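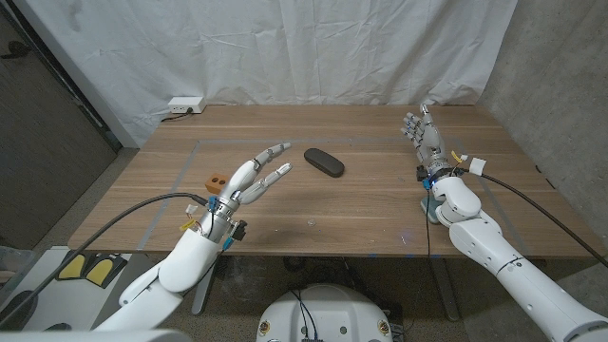
Vlastimil Kratochvíl

Search this site Enter keywords Go

Opinion > Schools > Clubs

Let the slow projects win something

I help judge the regional student robotics contest, and this November I will vote again to change how it is scored. The present rules give most of the points for speed. A team that moves 2 blocks across a line in a hurry beats a team that spends the year teaching a hand to close properly around one awkward object.

The student project at Unilside is the second kind. The students work with two arms with jointed hands, a wooden table and a rectangle of gray tape. I sat with them one Sunday and most of what I heard was talk about thumbs. Where should the thumb be before the fingers start to curl? Should the other hand stay out of the way or help? These are good questions, and our score sheet has no line for any of them.
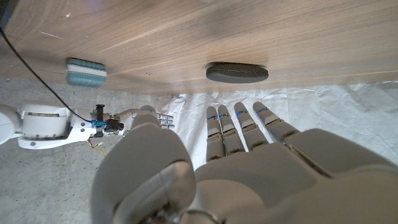 What a hand teaches

A two-finger clamp is easier to program, and I understand why most clubs start there. A hand with jointed fingers forces students to think about shape. A smooth, rounded thing can slide away from a fingertip. A block with corners and holes is another problem, and a plan that suits one may be useless for the other. Students who work on this learn to write down what they tried and to change one thing at a time.

The usual complaint is money. The club at Vadenik told me their whole budget last year was $3,480, and a good hand costs more than that. Fair enough. But they spent $1,628 of it on travel and entry fees for speed events, and I would like them to have had a choice. Schools could also share equipment – two clubs and one table would be a start.
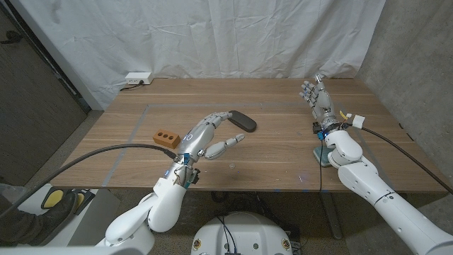

The other complaint is that slow work is dull to watch. Parents come for an afternoon and want to see something happen. I have sat in those bleachers and I agree that it can be dull. So is most practice in most subjects, and we still hold recitals for the violin students.

My proposal is small. Keep the speed event as it is. Add a second award for careful handling, judged on the team's notebook and a short talk with the judges, with no clock running. Let teams bring the object they have found hardest and explain what they have learned about it. If only a few teams enter the first year, run it anyway.

Contact | Copyright Vlastimil Kratochvíl | Back to top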